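The Last Glass Shop on Campus

I got to the basement of Shih Hall at 7:40 in the morning and the torch was already going. You hear it before you find it, a sort of steady tearing sound coming down the hallway past the boiler room, and then there's an orange door with a sign that says KNOCK LOUDLY. I knocked loudly. Nothing. I knocked again and let myself in.

Siu-fong Ng has been the scientific glassblower at Asumthorpe University for 29 years, and she did not look up. She had a tube spinning in the lathe and a rubber hose between her teeth, and she was blowing into it so gently I wasn't sure she was blowing at all. A bulge came up in the glass, and she took the flame away and tilted her head at it for a while. "Okay," she said finally. "You can talk now."

I did two years of graduate chemistry before I figured out I was better at complaining about experiments than running them, so I knew a little about places like this. We had a glass shop where I studied, too. (I broke a vacuum manifold there in my first month and carried it downstairs in a pizza box. The man behind the counter was very kind about it.) That shop is a bike storage room now. When Ng started out, she says, there were 5 glassblowers on her floor and an apprentice. Now she has the benches to herself, and she keeps her lunch on one of them.

What does she make? Mostly she fixes. A professor snaps the arm off a condenser, a student freezes a stopcock and goes at it with pliers, and the pieces land in her tray wrapped in paper towels. Every job gets a line in a green ledger, in pencil, and the one on the lathe that morning was 3,547 in the current series. The university gave her a tracking program called Drostodon a while back. She types everything into it faithfully, and then she writes it in the ledger again!

The new work is the part she lights up about. A physics group wanted a cell with a window at each end and a side tube so narrow she had to draw it herself. She made it four times. The first one cracked overnight in the annealing oven, the second leaked, and the third was perfect until somebody's sleeve got it. She showed me the sleeve's victim, which she keeps on the windowsill with a dried flower in it.

I asked whether they couldn't just order this stuff. Sure, she said, and pulled out a quote for a replacement trap from a supplier over in Bokside. Delivery was 19 weeks. She'd had the old one back upstairs by the next afternoon.

She let me try, of course. I was handed a pair of dark pink glasses and a length of tubing and told to make a bend. You keep turning it, both hands at the same speed, and the glass goes from stiff to syrup with no warning whatsoever. Mine folded over like a drinking straw. My second one folded over the other way. Ng put them both in the scrap bin without comment and gave me a third tube, and I want it on record that the third one was nearly a right angle. 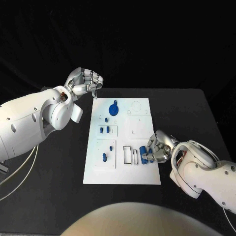
Before I left I asked her what she looks at first when a broken piece comes in, and she said the seams, every time, where one tube meets another. You can see straight through to them in glass, and I suppose I've always liked equipment that shows you its insides. It's the same reason my eye goes right to the elbow of that big white robot arm, where the housing opens up and all the copper-colored wiring is sitting there in plain view. Ng will be taking a student on two afternoons a week starting in September, her first in a long time, and she's already cleared her lunch off the second bench.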